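Masking the gripper out of the wrist camera point cloud

Published in June, updated for Gremix 104

A wrist camera sees the gripper all the time. If those pixels go into the planner as ordinary depth points, the planner decides there is an obstacle a few centimeters from the hand and refuses to move. Most of the "start state in collision" errors we get asked about come from this.

This tutorial sets up a self-mask in Gremix, checks it against the live view, and uses it for a reach into a low cabinet. It assumes the arm driver is running, the wrist camera is calibrated, and the Zerkis planner can already move the arm in free space. The package used below is Flollard, which builds the mask from the arm model and the current joint angles.

Step 1. Record a short joint sweep

Put the arm somewhere open and run:

flollard record --camera wrist --out sweep.fl

Move the wrist slowly by hand guiding, and open and close the fingers fully at least twice. You need 60 seconds of data. The recording used for this page has 2384 depth frames, which was plenty. Keep the speed down where you can, as blurred frames get dropped when the mask is fitted.

Step 2. Fit the mask

flollard fit sweep.fl --model arm.urdf --pad 4

The pad value is in pixels. Start with 4. The fit step projects the wrist, the bracket and the fingers into the camera view and grows each shape by the pad. Parts that are not in the model, such as loose wires, are not masked. Add those by hand in the extras file, using a simple box attached to the nearest link.

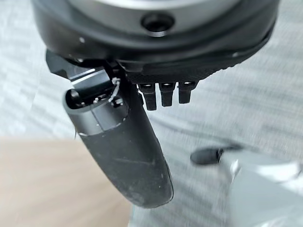 Can I use one fixed mask image in place of a fitted one?

A fixed mask works if the fingers never move relative to the camera. For a hand that opens and closes, you would have to cover every position the fingers can reach, and that blanks out the part of the view you need most during a grasp.

Step 3. Check the result

Open the viewer with the mask switched on:

gremix view --cloud wrist --mask sweep.mask

Masked points are drawn in red and everything else in white. Move the fingers through their range again and watch the edges. White points that travel with the hand are leaks. If they form a thin outline, raise the pad to 6 and fit again. If they form a solid patch, the model is missing a part or the camera transform is off, and more padding will only hide the fault.

Then bring the hand close to a flat panel. The red area should stop at the outline of the finger. When it spreads onto the panel, the pad is too large.
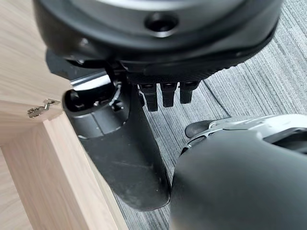
Step 4. Feed the masked cloud to the planner

In the Zerkis config, change the input topic from wrist/points to wrist/points_masked and set the voxel size to 1 cm. Restart the planner. On first start it prints the number of voxels near the tool; ours went down to 113 once the mask was in place. A count in the thousands means the old topic is still connected somewhere, usually in a launch file.

Step 5. Tune the approach

Cabinets are harder than open tables because the top panel sits right over the wrist. Two settings matter here. The first is the clearance, which we keep at 2 cm inside the cabinet and 5 cm outside. The second is Ki, the integral gain on the Cartesian controller. With Ki too high, the arm builds up error while it waits for a new plan and then jumps when the plan arrives – a bad thing to have under a shelf. Set Ki to zero for the first runs, and bring it up in small steps only if the hand stops short of the goal.

Run the reach at low speed with the stop button in your hand:

zerkis reach --goal bin_right --speed 0.1

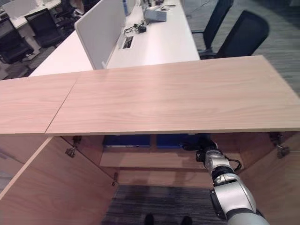
The gripper reaching in under the cabinet top, toward the blue bins.

If the planner fails at the cabinet opening, save the cloud before changing any settings. Load it in the viewer and look for single white voxels floating in the gap. These are often stray depth readings at panel edges, and the speckle filter in Gremix 104 removes them when its minimum cluster size is set to 3.

Refit the mask whenever the camera is remounted or a finger is replaced.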